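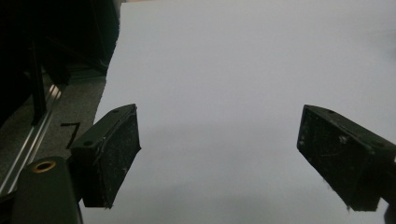

Black on white, Saturday, October 2, 2021

Been listening to the new Melleteck record since breakfast. It's a covers album, all songs from old TV commercials, played completely straight.

I expected to hate it. The carpet store jingle is now a five-minute slow song with a cello and I played it four times.

The words are the same as in the ad. They still sing the phone number. It works better than it should.

Side two is weaker. The cereal one goes on too long and the drums are too loud. Skip to the last track, the Sillcombe Furniture one - that's the best singing on the record.

For anyone asking, it's on Drorkuvo, the label that did the Avcı live album. They pressed 500 on vinyl and 200 were gone by noon. The download is up too and has one extra song.

I saw them play in a bowling alley with 17 people there. They did the mattress jingle as an encore and everybody knew the words.

They're touring in November. No date near me yet. The closest is 600 miles and I'm not driving that for a carpet jingle.

Looked up the hotel prices anyway.

Someone asked if kids would like it. Mine asked me to turn it off, then sang the phone number all through lunch.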